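Home | Kitchen | Garage | Sewing | Robot Bench | Ask Me

Tips from a two-arm robot bench in a spare bedroom

I've had so many notes about the arms that I'm giving them their own page. If you only come to this site for the pickle recipes, scroll on by, I won't be hurt! Everybody else, these are the little things I wish I'd written down when Perihan and I started bolting this thing together last October.

Cover the table, and cover it with something busy. I went with a plain sheet at first and every screw I dropped seemed to vanish into a fold. A printed cloth pulled tight works much better for me, and it's cheerful to look at when you're on hour three of chasing a loose connector. Pull it snug and clip it underneath. A wrinkle will catch a fingertip sooner or later, and then you've got your whole setup sliding toward the floor.

Label both ends of every cable. Both ends! I used masking tape and a laundry marker, and I write the same number at the plug and at the board. Damilola Akpan (she talked me into all this, so blame her) uses colored thread instead, which looks nicer but I can never remember what green means.

Leave slack at the wrist. More than you think. I run the joint all the way one way, then all the way the other, and only then do I put a tie on the cable. Our first tie was too tight and the Stindcombe board kept dropping out every time the arm reached left. Took us most of a weekend to find it, with a lot of muttering.

Practice with flat things and stacked things. Old poker chips are great for this — they're the same size, they stand on edge, and they don't mind being dropped. Get a tray with dividers if you can. Strips and thin rods are a whole different sort of hard, so I'd save those until the fingers close evenly.

Check the gap in the fingers before you blame the software. I slide a sheet of paper in, close them gently and tug. If the paper pulls out easier on one side, loosen the finger screws, square it up and tighten again, a bit at a time on each one. I had 15 bad grabs in a row one evening and it was a single screw, a quarter turn out.

Slow it down. Our controller is a Fornalholm kit and it will happily go faster than I'm comfortable with, so I keep the speed at 60 percent when both arms are on and drop it way lower for anything new. Keep a hand by the off switch too, and tie your hair back, please.

Fingertip work on one arm, and the other arm nearby with the mitt: 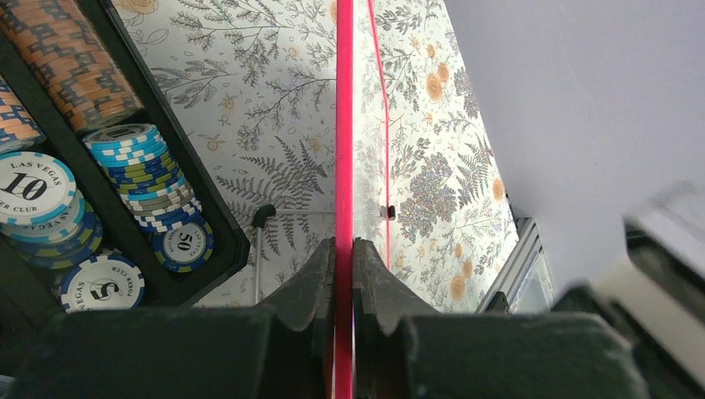
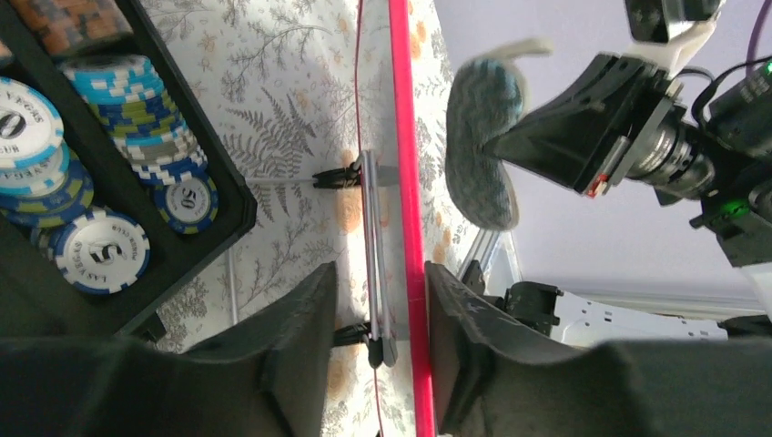
Which brings me to dust. Fluff gets everywhere in a bedroom, and it loves dark plastic. I go over the fingers with a barely damp cloth before each session and let them air dry, and I use a soft makeup brush near the lenses (a clean one, not the one with blush on it, ask me how I know). No spray cleaner anywhere close to the boards.

Spare parts go in a muffin tin. Six cups, 6 kinds of screw, done. When I take a joint apart I go around the tin clockwise in the order things came off, and putting it back together is just going the other way. Perihan Sönmez thinks this is silly and keeps hers in a coat pocket. We've bought a lot of M3 screws.

One more, about saving your settings. Write the good numbers on paper and tape it inside the cupboard door. We lost ours when the Dosent software updated itself, and I had to work out the home position for both arms all over again with a ruler and a cup of cold tea. Next month I'll put up the wiring chart, once I've copied it out so somebody besides me can read it.

Contact | Copyright, all tips my own | Back to top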